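DESKS: A FIELD GUIDE
Speaker notes, Geeta Upadhyay
Lunch talk, 13 minutes plus questions

Opening
Wait for the sandwiches to settle. Say that I own 7 staplers and have no authority to speak on tidiness. Move on before anyone agrees.

The taped table
Tape is the cheapest furniture there is. Put a rectangle on a table and people treat it like a fence. Marker, little blue cube, both inside the line. The power strip got the back corner, where cords go to be forgotten. Ask who has tape at home. Pause.

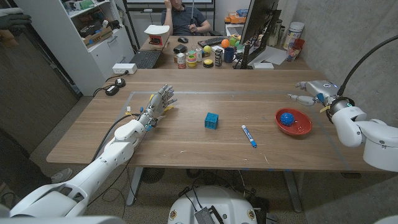

The room around it
Slow down here, I rushed this at Skoveck. A desk borrows its mood from the room. Warm wood grain against gray concrete and pale perforated panels — you forgive the wood a lot.
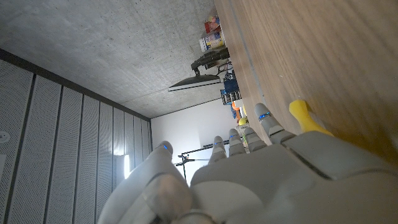 Wood-grain top, concrete ceiling, panels with tiny holes.

The other desk
Let them look before I talk. Laptop, mug, cans, stacked rings, a tin with a yellow lid, and a person still finding room to think. Gunārs Org calls this "filing by altitude." Credit him, he'll be in the second row.
If it's going well, tell the Palora drawer story. If not, skip to questions.
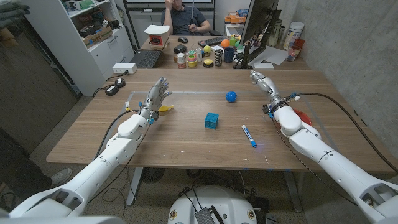 Near table: cube, spiky ball, marker. Far desk: the rest of life.

Questions
Someone will ask about cable ties. Yes. Buy the bag of 400.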